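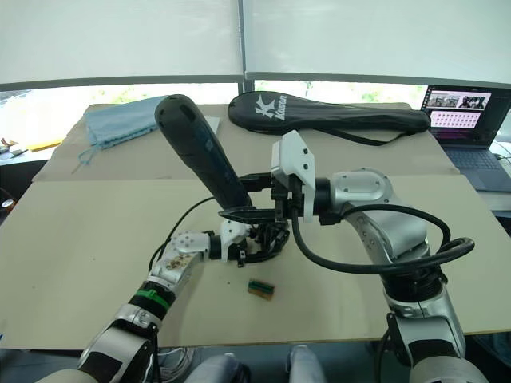 Home Improvement > Woodworking > Tables and Benches

Gap opening between two tabletop boards in winter, glue or leave it?

Asked by Noman Bukhari, Sunday, December 18, 2022

I built a large worktable in July for a shared room on the upper floor of the Hattar building. The top is two boards laid side by side on a softwood frame. The back board is plywood. The front one was sold to me by Wirnitz as "panel board" and I no longer have the label, so it could be plywood or edge-glued solid wood. Both are screwed down from below through the frame rails. No glue anywhere on the top.

In July the seam was tight enough that paper would not go in. The heating has now been on for eight weeks and there is a gap that takes a credit card along most of its length, a little more at one end. The front board has also risen slightly at the seam, so there is a lip you can feel with a fingernail. The top faces and the outer edges were given two coats of Zedari matte varnish. The undersides and the edges at the seam are bare.

What I want to know:

Is the gap seasonal, or has something failed in the frame?
If I fill it now with wood glue and sawdust, will it hold through next summer?
Is there any benefit in finishing the underside at this stage?

The screws are Wundevon countersunk, driven tight into plain round holes. The frame is square, I checked both diagonals last week. There is a radiator under the window and the rear of the table is close to it. Drilling more holes is fine. I would prefer not to replace the boards.

Answer by Dayana Betancur (accepted)

Identify the front board first, as the answer depends on it. Look at a bare edge. Plywood shows thin layers alternating in direction on all sides. Edge-glued solid wood shows long grain on two sides and end grain on the other two, usually with a glue line at every strip.

Plywood moves very little across its face. The crossed layers restrain each other. If both boards are plywood, dry air alone will not account for a gap you can get a card into, and I would suspect the frame rails. Softwood bought from an unheated shed loses a good deal of moisture once it is indoors, and rails that shrink in width or twist will drag the boards with them. A frame can do this and still measure square on the diagonals.

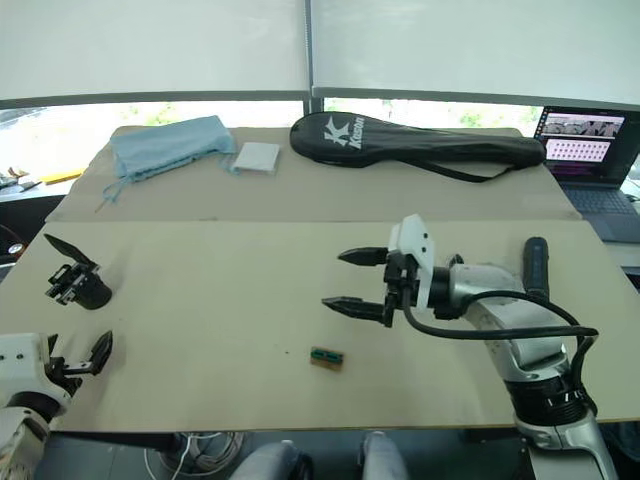 Solid wood is a different matter. It shrinks across the grain in dry air and swells again in humid air, and no varnish stops this. Varnish only slows it. With screws driven tight in round holes, the board has nowhere to go except toward or away from the nearest fixing, and the seam is where you see it.

The lip has a separate cause. You sealed one face and left the other bare. The bare face exchanges moisture faster than the sealed one, so the two faces are at different widths for part of the year and the board cups. In a heated room the underside dries first and the edges move down at the free side or lift between screws, depending on where the fixings are. Finish the underside with the same product and the same number of coats. Do the seam edges too. It will not flatten the board overnight, give it until the heating goes off before you judge the result.

For the fixings, take out every screw except the row nearest the front edge. Lengthen the remaining holes in the rails into slots running front to back, and refit with a washer under each head. Snug, then back off a quarter turn. If the board is solid wood, this lets it move. If it is plywood, it does no harm.

Do not fill the gap in December. Filler put in at the widest point of the year leaves no room in summer, and either the filler is squeezed out as a ridge or the boards lift. Glue and sawdust is brittle and will crack along one side in any case. If crumbs and pencil leads falling through are the problem, fit a loose spline in a groove, glued on one side only.

Answer by Fouad Farah

I had the same thing and just ran a bead of flexible caulk down it. Sand the edge with 100 grit first so it sticks. Looks OK from a distance, picks up dirt though, and I've redone it once. Also move the table away from the radiator.

Comment by Dayana Betancur

Caulk is acceptable if the gap is stable. It won't correct the lip. Agreed on the radiator.

Answer by Ojārs Kazlauskienė

Buy a cheap humidity meter and leave it on the table for a week before taking anything apart. Our whole place is 3,000 square feet on one boiler and the rooms differ a lot, the ones over the boiler are much drier than the rest. A pan of water on the radiator makes very little difference in a space that size.

Comment by Noman Bukhari

Checked the front board at the seam. Thin crossed layers, so plywood. One of the middle rails has a visible twist at the end where the gap is wider. I will replace that rail, slot the others, and varnish underneath.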